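Ticket 962
Service: Melnyk Concert Archive, online viewing
Opened: October 11, 2024
Status: Awaiting member confirmation
Handled by: Viewer Services, Stollitz Public Television

Reported fault
The member states that the recording of the Zellska folk concert stops at the start of the interval and returns to the programme page. The second half cannot be reached, either by waiting or by moving the slider forward. Sound and picture are normal up to that point.

Checks made
The member's pass is valid and covers all 4 films in the Melnyk series. Sign-in records show no refusals. The fault was repeated in this office on a desktop browser and on a Trilo television box. Clearing the browser history made no difference.

Finding
The concert is stored in two parts. The second part had been entered with the broadcast end date of its first showing, and the player treated it as expired. The backstage documentary and the rehearsal film carry the correct dates – both play to 100 per cent.

Action taken
The end date for part two has been moved to the end of December, in line with the rest of the series. The change may take up to 10 hours to reach television boxes. Members are asked to sign out and sign in again before trying the recording.

The ticket will be closed once the member confirms that the second half plays in full.

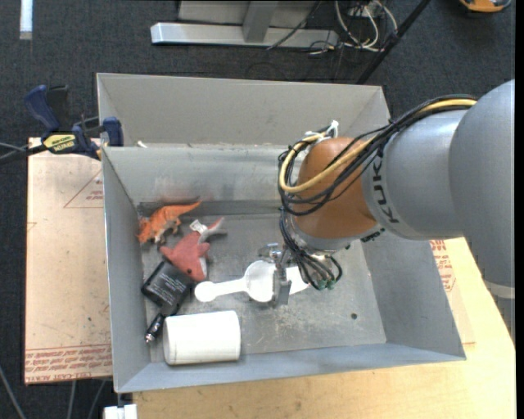 Trevor Doucette: I signed out and in again as asked, and the second half now starts on my laptop. The television box still goes back to the programme page after the last song before the interval. I will try it again tomorrow morning, so please keep the ticket open until then.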